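Laundry and textile room, notebook
2024-02-18
Hangers and jeans, continued from the last entry

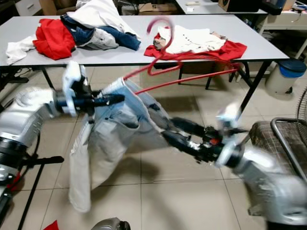
Started with the denim, as it was what we got stuck on last time. The question for today is still the same one: which garments in the Prestley donation lot go on hangers and which get folded, and whether the cheap plastic hangers are good enough for trousers.

Notes as I went.

1. Light-blue jeans on a red plastic hanger. Tried hanging by the waistband first. The weight is all in the legs, so with the waist over the bar they want to slide to whichever side has more cloth. Folding at the knee over the bar is steadier, but it leaves a line across the knee by the next morning. Amrit says the line doesn't matter for denim. I think it matters for the shop, where people look at the front of the leg first. Left open.

2. Through the hanger from below, legs first, then even up the hems: best so far. Slow. The hems have to be matched before letting go or you end up doing it twice.

3. Waistband buttoned or unbuttoned makes a difference. Buttoned, the top keeps its shape and the pockets lie flat. Unbuttoned, the fly opens and the whole front twists. Button everything before it goes near a hanger. Zippers up too.

4. Pockets. Found a bus ticket and a folded receipt in the pockets of two different pairs. Pocket check was supposed to be done at intake. Told Giuliana. She will add it back to the intake sheet, it dropped off when the sheet was retyped in June.

Shirts

Did the button-front shirts after the denim. Top button and the third one down, skip the rest. With only the top button done the front edges drift apart when the rail gets bumped. With all of them done it takes too long, and people at the shop undo them again to try the shirt on.

White shirts should not sit directly on the reds. I know we have all been doing it on the front table because there is room, but one of the red tops in this lot has a loose dye. Rubbed a damp white rag on the inside hem and got pink. The other reds were fine with the same test. Put the bad one in a bag by itself with a note pinned on, to be washed alone, cold. Until the whole lot is tested keep whites and reds on separate ends of the table.

Rag test, so it is written down somewhere: damp white cotton, inside hem or inside the side seam, press and rub for 10 seconds, look at the rag in daylight by the door. The ceiling lights make everything look slightly yellow and I missed the pink the first time.

Hangers

We have the Bernell plastic ones and the Doucette ones with the clips. The Doucette clips hold trousers by the hem very well and leave a mark on anything soft. On denim the mark goes away with a bit of steam. On the thin cotton pair it did not, or not fully. A scrap of felt under the clip would probably fix it. There is some felt in the repair drawer, will cut a few pieces and try.

The Bernell ones bend in the middle under a heavy pair of jeans. One had gone white at the bend, so it is on its way to cracking. Threw it out. They are fine for shirts, blouses and light skirts. For anything heavier use the bar of a Doucette or fold it.

Giuliana asked what it would cost to replace all the plastic ones. The shop list says 2,000 hangers in stock across both rooms, most of them plastic, so replacing them all is not going to happen. Suggest one box of 20 strong ones kept for denim and coats, marked with tape so they come back to us and don't wander off to the shop floor.

Folding

For the pairs that won't be hung: lay flat face down, smooth the seat, one leg over the other, tuck in the point of the crotch so the edge is straight, fold up from the hem in thirds. Size label has to end up on the outside at the top. Amrit folds in half and half again, and his stack is taller but faster to make. Mine fits the Telholm bins with the lid closed, his does not. If they are going on the open shelves either is fine.

Stretch denim slumps when stacked high. Two stacks side by side are better than one tall one. The bottom pairs in the tall one had creases in odd places when I took them out again.

Table

The order of work on the front table needs to be settled. Today it was unsorted to the left and done to the right, which suits me. Amrit works the other way. When we swapped over after lunch I put a handful of finished things back into the unsorted heap without noticing and did them again. Either we agree on a side or we put a card on each end. I would like the cards.

Bulky things (pillows, the quilted bits) should not go in the same heap as clothes at all. They press the shirts underneath and they roll off. Separate bin at intake, please.

The floor is clean enough, but sweep before doing trousers. Long legs touch the tile every time unless you are tall or hold them up high, and pale hems pick up every bit of lint. Swept twice today.

Time

Did not time this properly. Hanging a pair of jeans the way in note 2 is clearly slower than folding, and button-front shirts are slower than both. If we want real numbers somebody should sit with a watch for one lot and do nothing else. I can't fold and write at the same time.

To do

Felt pieces for the clips (me)
Pocket check back on the intake sheet (Giuliana)
Rag test on the remaining reds, and on the dark blue denim too, new dark denim can be as bad as red
Cards for the table ends
Box of 20 strong hangers, ask for a price from Doucette
Ask the shop if they care about the knee line

Amrit added later: tried the knee fold with a rolled towel over the bar. The line is softer but still there, and the towel falls off when you move the hanger. A piece of pipe insulation might stay on better. I have some at home, will bring it.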